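Powerbank lädt Handy, aber nicht gleichzeitig sich selbst

Eilif Eklund
17. Okt. 2021

Hallo zusammen, ich habe seit Mai eine Powerbank von Brillard mit 20 Watt. Wenn sie am Netzteil hängt und ich das Handy anschließe, wird nur das Handy geladen. Die Anzeige der Powerbank bleibt stehen. Im Handbuch finde ich dazu nichts. Ist das ein Defekt oder normal? Kabel habe ich schon getauscht, mit dem Netzteil vom Tablet ist es genauso.

Holger Hedlund

Das ist bei vielen Modellen so. Durchgangsladen muss die Powerbank unterstützen, und auch dann bekommt meistens zuerst das Handy Strom. Bei einem schwachen Netzteil bleibt für den Akku nichts übrig. Schau auf dem Netzteil nach, was bei Output steht. Wenn dort 5 V und 2 A stehen, sind das nur 10 Watt, das reicht nicht für beides.
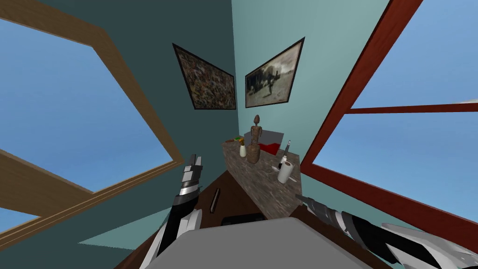

Zimmerecke mit zwei Fenstern, 3D-Ansicht

Zum Testen das Handy abziehen und die Powerbank 20 Minuten allein laden. Steigt die Anzeige dann, ist sie wahrscheinlich in Ordnung. Über Nacht würde ich beides nicht zusammen laden, der Akku wird dabei wärmer als nötig.

Wikby

Hatte ich mit meiner von Nadholm auch. Hab sie umgetauscht, die neue macht es genauso. Ich lade jetzt halt nacheinander.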